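Setting up and looking after a shared office kitchen
Guidance for tenants, Roltton House

Introduction

This page explains how to set up a shared kitchen on your floor and how to keep it in good order. It applies to all tenants who share a kitchen with at least one other organisation. Tenants with a private kitchen may follow it if they wish, but are not required to do so under the lease.

The guidance was revised in June by Kirsty Wainwright, Building Services, and replaces the laminated sheet formerly kept in each kitchen. Please take down any copies of the old sheet, as the fire points shown on it are out of date.

Before you begin

Each shared kitchen must have a named kitchen contact. The contact is the person to whom Building Services will write about repairs, deliveries and inspections. The contact does not have to do the cleaning. Where two or more organisations share a kitchen, they should agree on one contact between them and send the name to the front desk on form K3.

You will also need:

A copy of your floor plan showing the kitchen sockets
The kitchen cupboard key, held at the front desk
Labels and a permanent marker
A notebook or online calendar for the cleaning rota

Step 1. Agree the layout

Walk round the kitchen with a representative of each organisation before anything is moved in. Decide where the kettle, microwave and any other appliances will stand, and mark the places on the floor plan. Leave clear worktop on at least one side of the sink so that crockery can be put down to drain.

Appliances must be plugged directly into a wall socket. Extension leads and adaptors are not permitted in kitchens. If there are too few sockets for the appliances you wish to use, ask Building Services for advice at this stage -- it is much simpler to change the layout now than to add a socket later.

Do not place a toaster or kettle directly below a wall cupboard. Steam will lift the finish on the cupboard base, and tenants are charged for the repair.

Step 2. Register your appliances

Every electrical appliance brought into the building must be entered in the appliance register and tested before first use. Testing is carried out by Girko, the building's electrical contractor, and the cost is included in the service charge. Bring small appliances to the front desk before 10am and they will normally be returned the same afternoon. Larger items are tested where they stand.

Once an appliance has passed, a dated label is fixed to the plug. Please do not remove it or cover it. An appliance found without a label will be unplugged and stored at the front desk until the owner collects it.

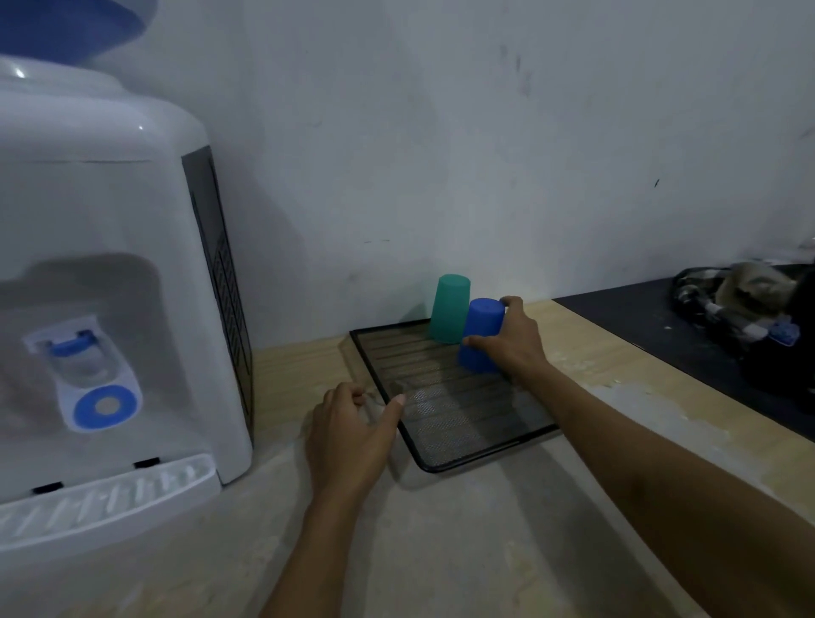

Who pays when a shared appliance breaks down?
The organisation named in the appliance register is responsible for repair or replacement, unless the organisations sharing the kitchen have signed a cost-sharing note and sent a copy to Building Services.

A blank cost-sharing note can be obtained from the front desk. It should state what each party will pay and what will happen to the appliance if one of them leaves the building. Henrique Brandão in the lettings office can advise on wording, but cannot settle disagreements between tenants.

Step 3. Divide the storage

Allocate cupboards and fridge shelves in writing. In most kitchens it works best to give each organisation its own fridge shelf and to keep the door for shared milk. Label the front edge of each shelf clearly.

Food should carry the owner's name and the date on which it was put in the fridge. Anything without a name may be thrown away at the weekly clear-out. Anything left for more than 3 days after opening may also be thrown away, with the exception of butter, sauces, jams and similar items which keep well.

Medicines must not be kept in the kitchen fridge. Staff who need cold storage for medicines should speak in confidence to Marisol Montoya, who can arrange a locked fridge on the ground floor.

Step 4. Draw up a cleaning rota

The evening cleaners, supplied by Clillix, wash the floor, empty the bins and wipe the worktops. They do not wash crockery, clean the inside of the fridge or microwave, or remove limescale from kettles. These tasks fall to tenants and should be set out on a rota.

A workable rota covers the following:

Daily: load and empty the dishwasher; wipe up spills; replace the dishcloth
Weekly: clear the fridge; clean the inside of the microwave; wash the tea towels
Monthly: descale the kettle; wipe the cupboard shelves; check the stock of washing-up liquid

Share the duties among the organisations in line with the number of staff each has on the floor. Display the rota on the inside of the cupboard door nearest the sink. If a person is away on their turn, it is for their own organisation to find a replacement.

Step 5. Set out the recycling

Each kitchen is supplied with a general waste bin, a dry recycling bin and a food caddy. Keep them together, and do not move the food caddy into a cupboard. Rinse cartons and tins before putting them in the recycling bin. Coffee grounds and tea bags go in the caddy.

Glass is collected separately. Take it to the bottle bank in the service yard between 8am and 6pm. Cardboard boxes should be flattened and left beside the goods lift, never in the corridor or on the stairs.

Step 6. Prepare for inspection

Building Services inspects each shared kitchen every 6 months. The kitchen contact will be told the date in advance and is welcome to attend. The inspection covers appliance labels, the fire blanket, the condition of the worktop and sink, and access to the water shut-off valve under the sink. Please keep the space in front of the valve free of stored goods.

After the inspection a short report will be sent to the contact. Any work asked for in the report should be finished within 10 working days. If parts have to be ordered and this cannot be done, write to Building Services to agree a later date.

Reporting a fault

Faults should be reported through the tenant portal under "Kitchens and washrooms". Give the floor, the kitchen number and a short account of the problem. For a leak, or a smell of burning, telephone the duty manager on extension 108 at any hour and do not wait for a reply through the portal.

Questions about this guidance may be sent to Wumpini Dogbe, Tenant Liaison, Room 6, ground floor.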